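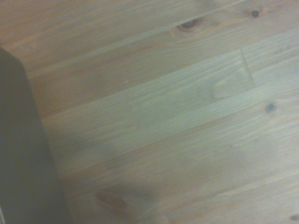 Why Does Wood Have Stripes?

Look closely at a wooden tabletop and you'll find lines running along every board. Those lines are called the grain, and they are left over from when the wood was part of a living tree!

A tree trunk is packed with tiny tubes, much thinner than your hair. They carry water from the roots all the way up to the leaves. When the trunk is sawed into boards, the saw cuts along those tubes, and we see long, thin stripes. Run your finger along them and the wood feels smooth. Go across them and you may feel little bumps.

What about the loops?

Sometimes the stripes bend into an oval or a tall pointed arch. Woodworkers call the arch shape a cathedral, after the big church windows. It comes from the tree's growth rings. Every year a tree in a place with cold winters adds a new layer of wood under its bark – a pale part in spring, then a darker part in summer. Count the rings on a stump and you can tell how old the tree was. There is a pine stump behind our workshop with 136 of them (it took us two tries, and the first time we got lost at 29).

A saw cutting straight through the middle of the trunk makes straight stripes. A saw cutting nearer the outside slices the rings at a slant, and out come the loops!

One table, many boards

Most tables are made of lots of pieces. Boards are laid side by side, and short ones can be joined end to end. Look for a thin line where the grain suddenly stops and a different pattern starts. That's a joint! The boards might not match in color either, even if they came from the same kind of tree. Some are honey colored and some are much paler.
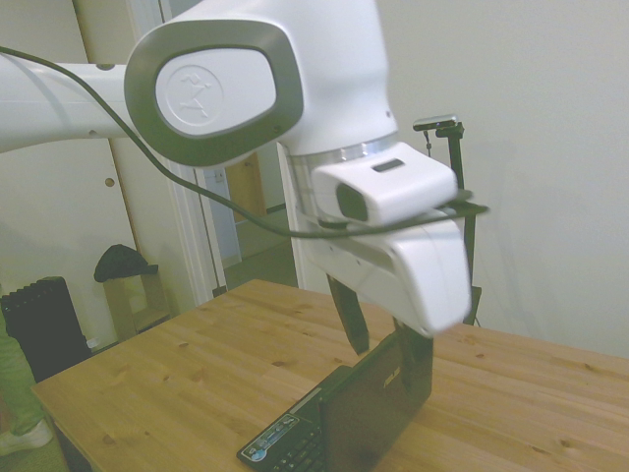
Softwoods such as pine and spruce are usually light in color, and they dent easily. Press your fingernail into a scrap of pine and it will probably leave a mark. (Ask first, and please don't try it on the kitchen table!)

Now be a grain detective

Put a sheet of thin paper over a wooden board and rub it gently with the side of a crayon. The stripes will pop up on your paper. Radomir Đorđević, who runs our Saturday-free summer workshop at Gerkmont every August, likes brown crayon best, but purple looks fantastic. Try a door, a chair and a shelf, and see if you can find a loop.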